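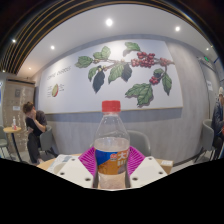

May, from the newsletter desk

I've found my new favourite place to put off work. The coffee room at Millitz has little round tables, grey chairs and one whole wall given over to a painting of a coffee plant – leaves, red cherries, the lot. I must have drunk 2,000 coffees in my life and I couldn't have told you what a coffee cherry looked like until I'd read that wall!

I meant to stay for a quick cup and was there for around 40 minutes. It's nicest mid-morning, before the lunch crowd from Skirano comes down the stairs.
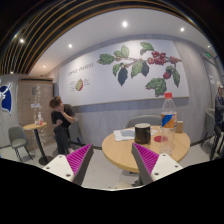 Black mug, red-capped bottle and the coffee cherry wall at Millitz.

One small plea if you do go: take your cups and bottles back to the counter when you've finished. The tables are only little, and it doesn't take much to fill one up. They close at 6.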